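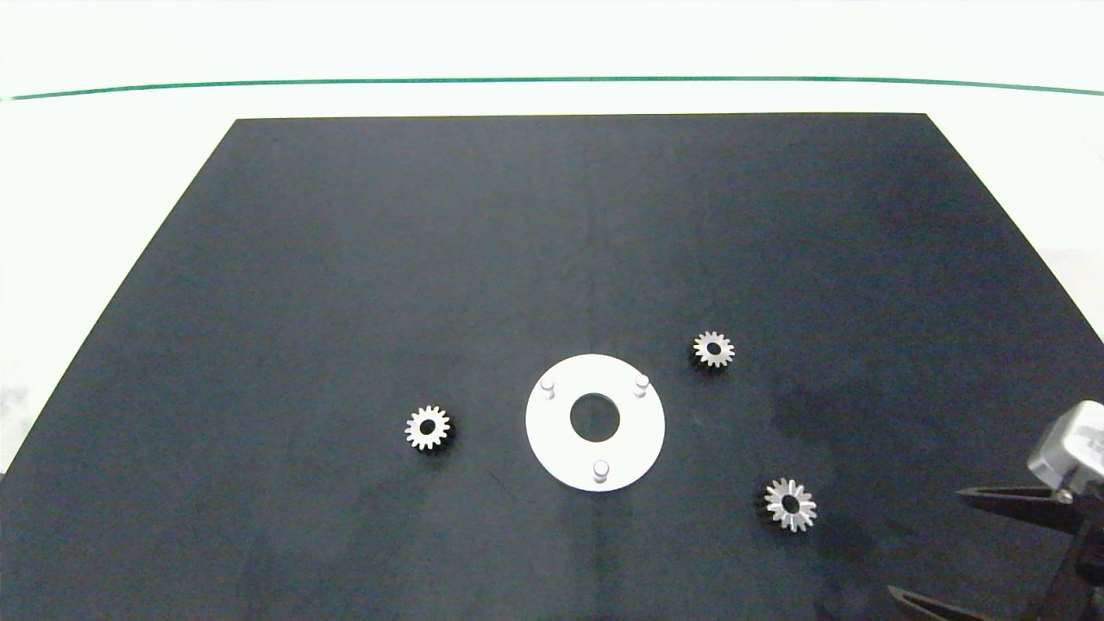
El plato blanco con sus tres pasadores y los engranajes sobre la alfombrilla negra, en el banco de Herklow.

Inicio | Taller | Entrevistas | Contacto

A Suqin Dai la pillé un lunes con el café a medias y sin muchas ganas de sentarse. "Si quieres hablar, hablamos aquí, que tengo que repasar la pinza", me dijo, y así hicimos la entrevista, de pie y yo con la libreta apoyada en una caja.

Lleva el mantenimiento de la celda de engranajes desde julio, y le tiene cariño (¡se le nota muchísimo!). El trabajo parece de juguete: coger un engranaje y meterlo en su pasador. "Ya, eso dice todo el mundo. Luego se te va la cámara un pelo y el engranaje se queda montado en la punta".

Le pregunté cada cuánto se toca la máquina. "Cada 700 ciclos recalibro la cámara con el brazo. Los dedos los limpio cada mañana, con alcohol y un trapo que no suelte pelusa". También mira el tornillito de la base del dedo - el suyo se aflojó una vez y estuvo dos días echándole la culpa al programa.

¿Y la alfombrilla? Ahí se animó. "Antes trabajábamos directamente sobre la mesa blanca y los reflejos nos volvían locos. Gaétan Friesen puso la negra y fue otra vida". Eso sí, se ensucia, y los engranajes brillan cada uno a su manera según les dé la luz. Por eso baja la lámpara al 64 por ciento antes de calibrar.

Quise saber qué le queda pendiente. "Girar el plato 90 grados y ver si sigue acertando. Kaiwen Jiang dice que sí, yo digo que no, y hay una comida en juego". Quedamos en que me llamaría con el resultado, y volvió a su pinza.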